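On Papering a Small Room: Notes from the Second Attempt

Posted Oct 27, 2024

Readers of this page will recall that the small back room was the subject of an earlier entry in March, when the old paint was removed and the walls were found to be in poor condition. The present entry sets out what has been done in the period between, with particular attention to the choice of wallpaper, the preparation of the plaster, and the mistakes that made a second attempt necessary.

The room measures a little under 9 feet on its longer side. It has one window, one door, and a chimney breast that was boxed in by a previous owner and has never been square to anything. Rooms of this kind are often painted white on the theory that white makes them larger. The author held this view for several years and no longer does. A small room painted white remains a small room, and every dent in the plaster may be inspected from the doorway.

Wallpaper was therefore selected. Samples were requested from two suppliers. Nasska, which sells mainly through its own website, sent cuttings large enough to be pinned up and lived with. Ranora sent pieces the size of a playing card, and a second request produced more of the same. It is difficult to judge a pattern from a piece smaller than its own repeat, and on that ground alone the order went to Nasska. The samples remained on the wall for 3 weeks and were looked at in the morning, in the late afternoon and under the ceiling light.

Two conclusions were reached during this period. The first concerned scale. Large florals, which had looked very well in the catalog, were cut to pieces by the chimney breast, the window and the door, so that hardly one complete flower would have survived on any wall. A small pattern set close together suffers much less from interruption. The second conclusion concerned color. Pale grounds with some gray or lavender in them were found to change a good deal over the course of the day, and a darker motif kept them from looking washed out in strong light.
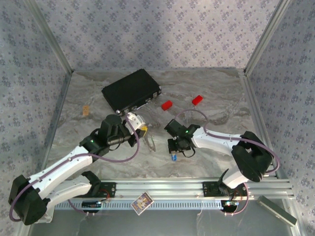 Small floral clusters in dark blue-gray on pale lavender-gray paper, brighter on the back wall.

The difference between a lit wall and a shaded one deserves more consideration than it commonly receives. The same roll can look like two products on adjoining walls. In the back room the wall facing the window takes nearly all of the daylight, and the window wall itself takes none. Anyone choosing paper for a room with a single window is advised to pin one sample in each position and to make the decision on the darker one.

Preparation occupied more time than any other part of the work. The plaster was filled, sanded, filled again and washed down. A coat of size was applied and left overnight. Lining paper was then hung horizontally, in the traditional manner, although the instructions supplied with many modern papers state that it may be omitted. It was omitted in the first attempt. The seams opened within days, and along the chimney breast every old repair could be traced with a fingertip. The whole of that paper was stripped.

The cost of the error was 260 dollars, being the price of the wasted rolls together with a replacement tub of paste. The paste used in the first attempt was Kurup, in powder form, mixed somewhat thinner than directed. No fault is attributed to the product. The second tub was the same brand, ready mixed, and it behaved very well. The seams have stayed shut.

With regard to hanging, the author began at the window and worked away from it in both directions, so that any slight overlap would not throw a shadow. A plumb line was dropped for the first length on each wall. This step was also treated as optional in the first attempt, with the result that the pattern had drifted noticeably downhill by the time it reached the door. Small repeats are forgiving in most respects, but they will show a slope, as the eye gathers the rows into lines and follows them.

The corners call for a separate note. Paper should not be carried around an inside corner in one full width. The length should be cut so that a narrow strip turns onto the next wall, and the following length should be hung to a fresh plumb line, covering the strip. Some of the pattern is lost in the overlap. With a close floral this is hard to find afterward, even when one knows where to look. Outside corners, such as those on the chimney breast, are more exposed to knocks, and a slim trim is worth considering there. A sample of metal trim was tried and set aside for the present. It looked rather severe next to the old skirting boards, though it may be reconsidered if the edges begin to wear.

Flooring remains to be settled. The existing boards were last sealed in 2000, according to a penciled note found on the underside of one of them, and they are now gray at the threshold. Sanding is the preferred course. A quotation has been requested from Pravach, the firm that attended to the stairs, and no reply has been received at the time of writing. A vinyl with a stone pattern was also examined – the showroom had several – but a veined floor beneath a busy wall seemed likely to be tiring in so small a space.

The picture rail is to be painted next, in a gray taken from the darker part of the pattern. Two test pots have been purchased and both are too blue. The remaining roll has been labeled with its batch number and placed in the hall closet, flat, on the upper shelf. Comments on the sealing of old boards would be welcome, particularly from readers who have used hard wax oil near an outside door.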